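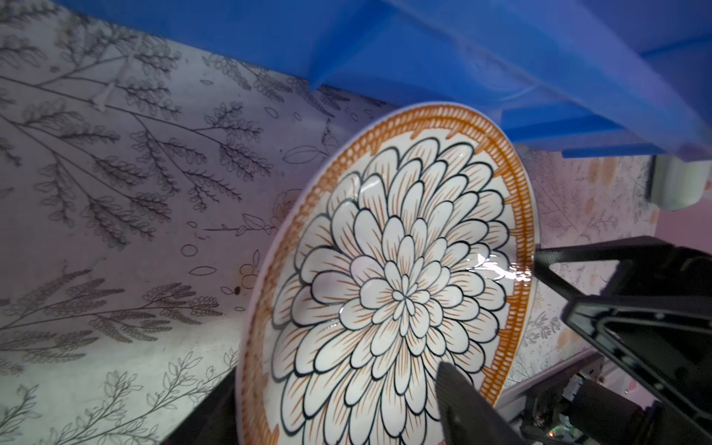 Plates first, mugs later: a morning with Danuta Kwiatkowski

I asked Danuta why she starts every gripper trial with a dinner plate, and she laughed at me. "Because they're awful! They're round, they're shiny, and there's no good place to grab." Her favorite is the white one with the big orange flower, and yes, I wanted to take it home.

She's comparing two sets of fingers at Bumano this fall, the Mevska pair and the older Drikik ones, with 30 grasps each per item. I figured the glaze would be a headache for the wrist camera, and she nodded before I'd finished asking. "The glare eats part of the rim. So I run everything again with the lamp moved - 60 grasps before I trust a number."

And the winner so far? She wouldn't bite. "Mevska dropped 9, Drikik dropped 13, and that's one plate. Ask me after the bowls." Tiziana Negri, who wrote the controller, has already asked her twice.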